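Table setters wanted, Hasum kitchen studio, Zellamville

We're looking for 4 people who love a nicely laid table! You'll spend your shifts setting places, clearing them and setting them again in a different way, with placemats, plates, knives and forks. Wonderful work if you enjoy getting a fork to sit just so.

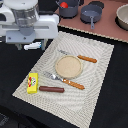
No catering background needed. We care much more that you're patient, tidy and happy to try a layout your own family would argue about. Shifts run through March, and lunch is on us (Jamila Bhattacharjee makes the soup, and it's great). You'll also help sort the small things that live around a table, holders and soft felt-like pieces included. 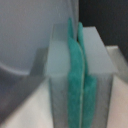 Kobina Korletey writes: I did this last time and went home relaxed every day. Wear comfortable shoes, the floor is hard.

To apply, send a few lines to Thilini Ranasinghe, Hasum, Room 173.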